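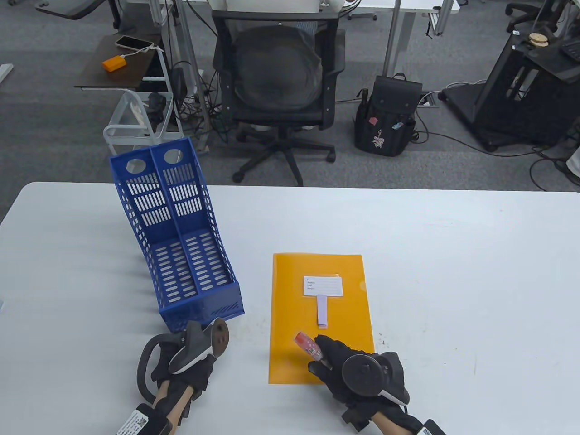

손목 컨트롤러와 손잡이형 그리퍼 비교, 중간 정리

1월부터 이어 온 입력 장치 비교 작업의 중간 결과를 정리한다. 대상은 세 가지다. 첫째는 장갑을 낀 손에 컨트롤러를 함께 쓰는 방식으로, 손의 위치는 컨트롤러로 잡고 손가락은 장갑을 낀 채 그대로 쓴다. 둘째는 Skoryk 손잡이형 그리퍼로, 작업자가 직접 쥐고 집게를 여닫는다. 셋째는 Clulex 조작 레버로 책상 건너편의 팔을 원격으로 움직이는 방식이다. 세 번째는 아직 절반밖에 진행하지 못해서 이번 호에서는 짧게만 다룬다.

지난 호가 나간 뒤 Werkau 지점에서 왜 하필 문구류로 시험하느냐는 질문이 왔다. 작년에는 블록과 컵만 썼는데, 어느 장치를 써도 성공률이 거의 같게 나와서 비교가 되지 않았다. 문구류는 얇고 휘고 서로 달라붙는다. 스티커 한 장을 손끝으로 떼어 정해진 칸에 붙이는 동작이 들어가면 장치 사이의 차이가 바로 드러난다. 준비 비용도 거의 들지 않는다.

작업 구성

흰 책상 위에 파란 플라스틱 파일꽂이와 주황빛이 도는 반투명 서류 폴더를 둔다. 폴더에는 이름, 주소, 날짜, 제목을 적는 라벨 카드가 들어 있다. 한 회의 시도는 다음 순서로 진행한다.

1. 폴더를 책상 가운데에 세로로 놓는다.
2. 작은 스티커를 한 장 집는다.
3. 라벨 카드 아래쪽에 스티커를 붙이고 눌러 준다.
4. 폴더를 들어 파일꽂이에 넣는다.
5. 두 손을 책상 앞쪽 가장자리로 되돌린다.

3번이 끝나기 전에 스티커가 장갑이나 집게에 붙어 버리면 실패로 기록한다. 4번에서 폴더 모서리가 파일꽂이의 가운데 칸막이에 걸리는 경우는 따로 표시하되, 다시 넣어서 들어가면 성공으로 친다. 처음에는 이것도 실패로 쳤는데, 풀헨시오 케사다가 사람이 맨손으로 해도 자주 걸린다고 지적해서 기준을 바꾸었다. 바꾸기 전의 기록은 영상을 다시 보고 고쳐 적었다.

파일꽂이의 방향도 정해 두었다. 높은 뒤판이 작업자 반대쪽, 낮고 트인 앞쪽이 작업자 쪽이다. 방향을 돌려 놓은 회차가 몇 번 섞여 있었는데 이 회차들은 집계에서 뺐다.

지금까지 집계에 들어간 시도는 세 방식을 합쳐 541회다. 원래 목표는 1000회였고, 남은 회차는 대부분 레버 방식이다.

장갑과 컨트롤러

작업 자체는 이 방식이 가장 빠르다. 손가락을 그대로 쓰기 때문에 스티커를 집는 동작이 맨손과 크게 다르지 않고, 처음 해 보는 사람도 설명을 오래 들을 필요가 없다. 나디야 진첸코는 연습 없이 바로 시작해서 그날 가장 고른 기록을 냈다.

문제는 컨트롤러의 무게와 위치다. 왼손은 손잡이 고리를 쥐고 있어서 폴더를 잡아 주는 역할을 제대로 하지 못한다. 오른손은 손에 끈으로 고정했는데, 끈이 느슨하면 손을 뻗을 때 컨트롤러가 손등 쪽에서 조금씩 돌아간다. 이렇게 돌아간 만큼 기록된 손 위치와 실제 손 위치가 어긋난다. 어긋남이 눈에 띄면 멈추고 다시 맞추는데, 작업자 본인은 잘 느끼지 못하므로 옆에서 보는 사람이 있어야 한다.

손목의 QR 태그는 이 보정에 쓴다. 회차를 시작할 때 태그와 컨트롤러의 상대 위치를 저장해 두고, 끝날 때 다시 비교한다. 다만 소매가 긴 옷을 입으면 태그가 가려질 때가 있다. 앞으로는 시작 전에 소매를 팔꿈치 쪽으로 걷어 올리는 것을 절차에 넣는다.

장갑 재질도 결과에 영향을 준다. 손가락 끝이 닳은 장갑은 스티커가 덜 붙어서 오히려 성적이 좋았다. 새 장갑을 꺼낸 날은 스티커가 손끝에 붙어 따라 올라오는 실패가 늘었다. 비교를 공정하게 하려면 장갑 상태를 맞추어야 하므로, 장갑마다 번호를 쓰고 사용 회차를 함께 적기로 했다.

손잡이형 그리퍼

Skoryk 그리퍼의 장점은 기록이 깨끗하다는 것이다. 집게의 벌어진 정도가 숫자로 남고, 카메라가 도구에 고정되어 있어서 집게 끝과 물체의 관계가 항상 비슷한 각도로 찍힌다. 나중에 같은 집게를 팔에 달았을 때 그대로 옮겨 쓸 수 있다는 점도 크다. 장갑 방식은 사람 손의 움직임을 집게 움직임으로 바꾸는 단계가 한 번 더 필요하고, 이 단계에서 버려지는 기록이 적지 않다.

단점은 얇은 물건이다. 책상에 평평하게 놓인 폴더는 집게 끝이 밑으로 들어가지 않는다. 루키안 미하일리우크는 폴더를 책상 가장자리 밖으로 조금 밀어낸 다음 집는 방법을 썼고, 즐라타 유르첸코는 한쪽 모서리를 눌러 반대쪽을 띄우는 방법을 썼다. 둘 다 되기는 하는데 시간이 더 걸린다. 같은 작업을 두고 사람마다 방법이 갈리면 학습용 기록으로는 다루기가 까다롭다. 당분간은 가장자리로 밀어내는 방법 하나로 통일한다.

스티커는 집게 끝의 고무를 얇은 것으로 바꾼 뒤에야 집을 수 있었다. 기본으로 딸려 온 고무는 두꺼워서 스티커 두 장을 한꺼번에 물거나 아예 놓치는 일이 많았다. 얇은 고무는 빨리 닳기 때문에 80회마다 교체한다. 교체한 뒤에는 반드시 영점을 다시 잡아야 한다. 한 번 이것을 빠뜨려서 그날 오후 기록을 전부 버렸다.

카메라 쪽 문제

도구에 달린 카메라는 물체에 가까이 갈수록 초점이 맞지 않는다. 손이나 도구가 화면 가운데를 크게 가리는 경우도 많다. 누르는 동작에서는 정작 눌리는 부분이 손 아래로 들어가 보이지 않고, 화면에는 흐릿한 장갑과 그 주변의 책상 면만 남는다. 사람이 나중에 영상을 보고 스티커가 제대로 붙었는지 판정하려고 해도 이 카메라 한 대로는 어려웠다.
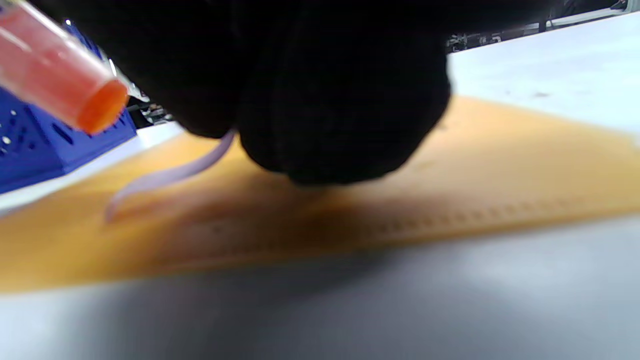
그래서 성공 여부 판정은 머리 쪽 카메라 영상으로 하고, 도구 쪽 영상은 접촉 직전과 직후의 움직임을 보는 용도로만 쓰기로 했다. 머리 쪽 영상은 책상 전체가 들어와서 순서를 확인하기 좋다. 대신 스티커처럼 작은 물건은 몇 개의 점으로만 보일 때가 있어서, 판정이 애매한 회차는 두 영상을 시간에 맞추어 나란히 놓고 본다.

시간을 맞추는 일이 생각보다 손이 많이 갔다. 두 카메라의 기록 시작 시점이 조금씩 달랐고, 긴 회차에서는 뒤로 갈수록 차이가 벌어졌다. 자하르 리센코가 시작과 끝에 각각 한 번씩 손을 크게 들었다 내리는 동작을 넣자고 했고, 그 동작을 기준으로 맞추니 차이가 줄었다. 지금은 이 동작을 모든 회차에 넣는다. 잊고 넘어간 회차는 파일 이름 끝에 표시를 붙여 둔다.

접사용 렌즈를 끼우는 안도 시험했다. 물체에 닿을 무렵의 화면은 선명해졌지만 조금만 떨어져도 주변이 뭉개져서, 파일꽂이까지 가는 동안의 영상은 쓸 수 없었다. 초점을 자동으로 바꾸는 렌즈는 Lutwood에 견본을 요청해 두었고 아직 받지 못했다.

노출은 수동으로 고정했다. 자동으로 두면 흰 책상이 화면을 많이 차지할 때 어두워지고, 손이 화면을 가리면 갑자기 밝아진다. 주황색 폴더의 색이 회차마다 다르게 기록되는 것도 이 때문이었다. 고정한 뒤로는 색이 안정되었고, 손 그림자가 드리운 부분이 어둡게 나오는 것은 그대로 두기로 했다.

조작 레버

Clulex 레버는 지금까지 22회만 집계에 들어갔다. 작업자 두 명이 나누어서 했고, 둘 다 이 레버를 처음 써 보았다. 숫자가 적어서 앞의 두 방식과 나란히 놓을 단계가 아니다. 느낀 점만 적어 둔다.

폴더를 옮기는 동작은 팔의 속도를 낮추면 무리 없이 된다. 스티커는 어렵다. 힘이 손으로 전해지지 않으니 얼마나 세게 누르고 있는지를 화면만 보고 짐작해야 하고, 그러다 보니 필요 이상으로 세게 누르게 된다. 폴더가 책상 위에서 밀려나는 일이 잦아서 아래에 미끄럼 방지 매트를 깔아 보았는데, 이번에는 폴더가 매트에 붙어 잘 들리지 않았다. 매트는 일단 치웠다.

레버의 반응 곡선도 조정이 필요하다. 가운데 근처에서 너무 둔하고 조금만 더 밀면 갑자기 빨라진다. 제조사 설정 도구에서 바꿀 수 있으니 다음 시험 전에 세 단계로 나누어 비교해 볼 예정이다.

정리된 절차

아래 내용은 2019년 3월 15일 이후의 모든 회차에 적용한다. 그 전 기록에는 소급하지 않는다.

소매를 걷고 손목 태그가 머리 쪽 카메라에 보이는지 확인한다.
컨트롤러 끈을 조인 다음 손을 앞으로 세 번 뻗어 보고, 돌아가면 다시 조인다.
장갑 번호와 집게 고무의 사용 회차를 기록지에 적는다.
파일꽂이는 트인 쪽이 작업자를 향하게 놓는다.
시작과 끝에 손을 들었다 내린다.
실패한 회차도 지우지 않는다. 이유를 한 줄로 적어서 함께 올린다.

마지막 항목은 여러 번 이야기가 나왔던 부분이다. 실패 기록이 빠지면 어느 동작에서 막히는지 알 수 없고, 세 방식의 성공률도 비교할 수 없다. 이유는 짧게 적어도 된다. '스티커 장갑에 붙음', '폴더 칸막이에 걸림' 정도면 충분하다.

기록지 양식도 조금 바뀌었다. 작업자 이름 칸이 맨 위로 올라갔고, 비고란이 넓어졌다. 예전 양식이 서랍에 남아 있으면 뒷면을 메모지로 써도 되지만 새 회차에는 쓰지 않는다.

다음 일정

우선 레버 방식의 회차를 채운다. 한 사람이 오래 하면 손목이 아프다는 의견이 있어서, 한 번에 이어서 하는 시간을 줄이고 중간에 장갑 방식과 번갈아 하도록 시간표를 다시 짰다. 시간표는 시험실 문 옆에 붙어 있다. 바꿀 일이 있으면 즐라타 유르첸코에게 먼저 말하고 표에 고쳐 적으면 된다.

그다음은 물건을 바꾼다. 폴더보다 두꺼운 바인더와 고무줄이 달린 서류철을 후보로 올려 두었다. 고무줄을 거는 동작은 두 손이 다 필요해서, 왼손으로 손잡이를 쥔 지금의 장갑 방식으로는 하기 어렵다. 왼손도 오른손처럼 끈으로 고정하는 부품을 만들고 있으며, 첫 시제품은 손등에 닿는 면이 딱딱해서 안쪽에 스펀지를 덧대는 중이다.

원본 영상과 기록지 스캔본은 공용 저장소의 비교 시험 폴더에 있다. 용량이 커서 원격 지점에서는 받는 데 오래 걸리니, Werkau에서 필요한 회차가 있으면 회차 번호를 루키안 미하일리우크에게 보내면 따로 잘라서 올려 준다.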